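Before you follow any advice about patching cracks in a clay plaster wall, mine included, find out what the wall is made of. Half the "earth walls" I get asked about are gypsum with brown paint on them. Wet a fingertip and rub a hidden spot. Clay comes off on your finger and smells like a puddle. Paint doesn't.
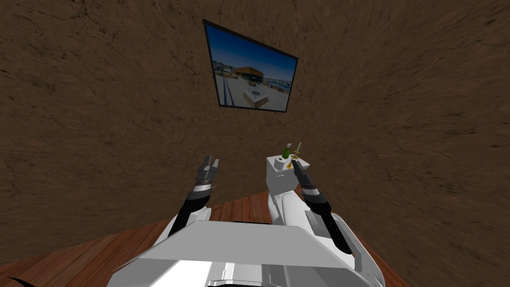
*Brown, mottled wall finish with a framed outdoor photo.*

## Do you need to patch it at all?

Probably not. Hairline cracks in clay are normal, and I don't believe the people who sell sealers when they say otherwise. I spent a winter reading the Hurivetti leaflets, which treat every thin line as the start of a collapse. They also sell the cure.

Make a pencil mark at each end of the crack and leave it for a couple of months. If it hasn't moved past the marks, you can patch it or learn to like it. If it has grown, or one side stands prouder than the other, the trouble is behind the plaster and filling it is a waste of a Saturday's worth of energy. Get somebody in to look for damp or a loose lath first.
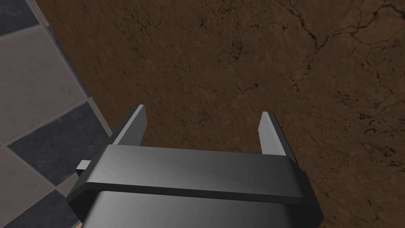

Tap along the crack with your knuckles, too. A dull, solid sound is fine. A hollow one means the plaster has let go of the wall, and that piece has to come off.

## What to buy

Less than you think. You need:

- clay plaster, as close as you can get to the original
- fine sand
- a plant sprayer
- a small flexible trowel
- a sponge

I tried the ready-mixed tub from Hemmin and it was okay, if overpriced. Bescombe's "crack eraser" pen is colored filler in a tube. It dries shiny, and you'll see it from across the room every time the sun comes in.

Save any plaster you knock off. Crushed and soaked overnight, it's the only color match I trust. Shop samples are printed on paper, and paper is no help here.

## Doing the patch

1. Scrape the crack open into a shallow V. Yes, you're making it bigger. Filler smeared over a hairline falls out.
2. Brush out the dust.
3. Mist the crack, wait 10 minutes, and mist it again. Dry clay pulls the water straight out of your patch.
4. Mix 2 parts sand to one part clay. Bagged plaster usually has sand in it already, so read the bag.
5. Press the mix in hard and leave it a hair above the surface.
6. When it's firm like cold butter, rub it level with a barely damp sponge, in small circles.
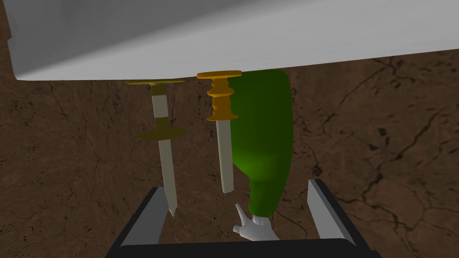 Then leave it alone. It will look far too dark for days. Consuelo Jaramillo, who taught me to do this, reckoned most bad patches were good patches that someone fussed with on the first evening. I've ruined enough to agree with her.

Skip the hair dryer. I know a video says it's fine. The video ends before the patch cracks.

## Sealing

I don't. Clay marks easily, and a sealer does help behind a stove or a coat rack, but it changes the color and makes the next patch harder to blend. If you must, test it low down behind furniture and look at it again in July, when the light is strong.
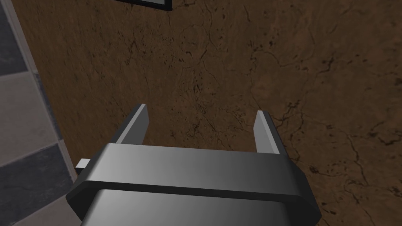
*Gray gripper against a brown textured surface.*

## If the patch still shows

Mix a spoonful of clay in a cup of water and wipe it thinly over the patch and a hand's width past it. Two coats, no more. After that you're painting, and you might as well hang something over it.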